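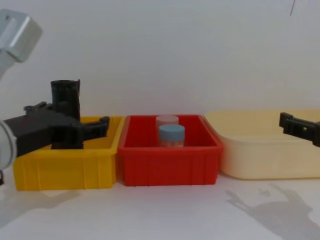

Re: Sullumard sorting kit, bin layout and finger wear

Karabo Xaba wrote:
> We have the Sullumard quote and are comparing it with the
> Feruvby single-arm package. Two questions. Does the kit need
> its own bins, or will it work with ordinary plastic ones?
> And how long do the fingers last?

Ordinary bins are fine. Ours are a yellow and a red one with ribbed sides, plus a smooth cream tub. The three stand side by side across the table, with one arm coming in from each end. Open-top items such as the black cup are gripped upright. Short lidded jars go in the red bin.

Ribbed walls give no trouble. Rim height does: the gripper body is broad, and over a small bin it takes up most of the opening. Set the approach height per bin. The default of 40 mm above the rim is too low for anything tall.

On fingers, the manual says to inspect every 1000 cycles. Our first pair was replaced at 2509, with play at the pivot and no cracks. Spares came from Draludetti in 22 days, which is too long if you keep none on the shelf. Order two pairs with the kit.

I have not run the Feruvby package. Du Plessis quoted us for it in April, but the price left out the controller. Check that line on yours.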